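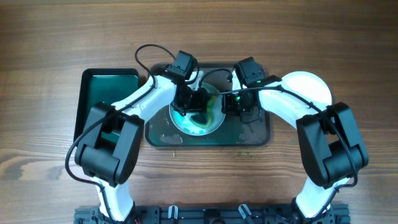 A buyer in Bernow asked last January whether the tray could be had without the dish, and whether a plain white dish from the cupboard would do in its place. Both questions come up often enough to be answered first. The tray is sold alone under the same order code with the suffix T. Any round dish may be used on it, provided the foot ring is smooth and fits within the flat of the tray.

Asta serving set, tray and dish
Made by Memura

General
The Asta set consists of one rectangular tray with rounded corners and one round white dish. It is meant for table service: bread, cut fruit, small cakes, or a hot side dish brought from the kitchen and put down on a bare wooden top. The tray is dark with a gloss finish. The shade is listed as Kairys, a green close to black which reads as green mainly where light falls across it.

Dimensions and weight
Tray length: 35 cm
Tray finish: gloss, Kairys
Tray corners: rounded
Dish shape: round
Dish colour: white
Foot height, tray: 6 mm
Dish weight: 297 g

Measurements are taken over the outside edges. Small differences between pieces are normal and are not treated as faults.

Surface
The gloss coat is applied to the top face and the sides. The underside is matt and carries the feet. The coat resists cooking oil, vinegar, tea and coffee for the length of a meal. It should not be used as a cutting surface. Knife marks go through the gloss and cannot be polished out.

A dark gloss surface shows dust, flour, hard water and fingerprints sooner than a pale one does. Pale smudges on the top face are in most cases lime or dried soap and will come off with a damp cloth and a little white vinegar. Rinse, then dry at once with a soft towel. Do not use scouring powder, steel wool or the rough side of a sponge.

Residue left by stickers or tape can be softened with cooking oil for a few minutes and wiped away. Alcohol and nail varnish remover will dull the coat.

Heat
The dish may go in the oven, the microwave and the dishwasher. The tray may not go in any of them. A dish straight from the oven should stand on a trivet until it can be held in bare hands, and only then be set on the tray. Marks from a hot dish appear as a cloudy ring – these are permanent and are outside the guarantee.

Use on wooden tables
The feet are soft and do not mark oiled or waxed wood. On a newly oiled top, wait until the oil has cured before leaving the tray in one place overnight. Grit caught under a foot will scratch any table, so lift the tray to move it and wipe the feet now and then.

The dish sits on the tray by its own weight and is not held in a recess. Place it in the middle. When carrying the set loaded, use both hands on the short sides and keep the tray level.

Stacking and storage
Trays stack up to 6 high with a sheet of paper or thin cloth between each. Dishes should be stored separately and not left on the stack. Keep trays out of direct sun, as the Kairys shade fades slightly over several summers. The other shades are less affected.

Spare parts
Replacement feet, set of four: order code suffix F
Tray only: suffix T
Dish only: suffix D

Feet are pressed into place by hand. Remove the old foot completely and clean the spot before fitting the new one.

Delivery and returns
Sets are packed in one carton with card dividers. Unused sets may be returned within 31 days in the original carton. Breakages in transit should be reported with the carton number, printed on the short side of the box. Keep the dividers until the set has been checked.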